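Ticket 214
Category: Photo archive / image import
Opened by: Exhibit web desk
Project: Betau neighborhood portraits, online gallery
Status: Resolved, one item open
Last edited: November

Problem

The Betau portrait series was uploaded to the gallery site as one batch. The batch had 3,443 files, scans and digital photographs together. The import page said "complete" but only 1,911 of them show up in the archive view. The chapters shot in Hirham look full. The Galbraith chapters stop partway through the street portraits, and the interviews that go with them have no pictures attached. No error message was shown.

The photographer needs the Galbraith chapter online before the print show opens, so this was marked high.

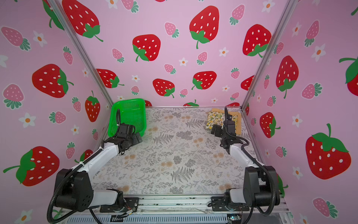

The upload was done from the studio desktop over a wired connection. The same machine was used for the Hirham upload in the spring and there was no trouble then. Browser was up to date. We had not changed any settings on the gallery side, but Druster, the import tool, had been updated in between.

First checks

9:10 a.m. - Logged in as editor and as admin. Same count in both, so it is not a permissions issue.

9:25 a.m. - Searched for a missing portrait by file name. No result. Searched by caption text and got the caption record with an empty image slot. So the captions came in and the pictures did not.

9:50 a.m. - Checked disk space on the server. Plenty left.

10:15 a.m. - Cleared the thumbnail cache and rebuilt it. Count did not change. This took most of half an hour and can be skipped next time.

10:50 a.m. - Opened the Druster log. The last lines read "batch limit 2,000 reached, remaining items deferred." The deferred items were never picked up again.

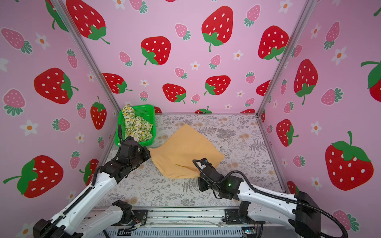
Cause

The update put a limit of 2,000 files on a single batch. Anything over that goes to a deferred list, and the deferred list only runs if the scheduled task is turned on. Ours was off. The import page counts deferred files as done, so it says "complete" either way.

That does not explain why we have fewer than 2,000. The rest were rejected inside the batch. The log has a separate line for each one, all "color profile not read." They are all from the older film scans.

Fix

Turned the scheduled task on and ran it by hand once. The deferred files came in over lunch, and the captions matched up by themselves.

For the rejected scans, opened them in the photo editor, converted them to the standard web profile and saved copies under the same names. Originals were left alone on the studio drive. Uploaded the copies as a second batch.

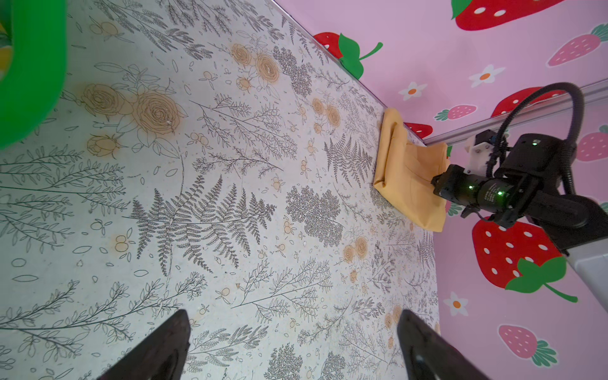
Colors on the converted scans were compared with the work prints on the studio wall. Skin tones are close enough for the web. Two of the night pictures from the Galbraith rail yard came out a little green and were corrected by hand. The photographer has approved both.

Archive view now shows the full 3,443. Spot checked the first and last picture in every chapter and all of them open at full size.

Still open

The order of the Galbraith portraits is wrong. Druster sorts by upload time, so the second batch sits at the end of the chapter. The sequence needs to match the book. The web desk will reorder by hand from the layout sheet - please do not run another import on this chapter until that is done.

Asked Druster support if the "complete" message can leave out deferred files. No answer yet.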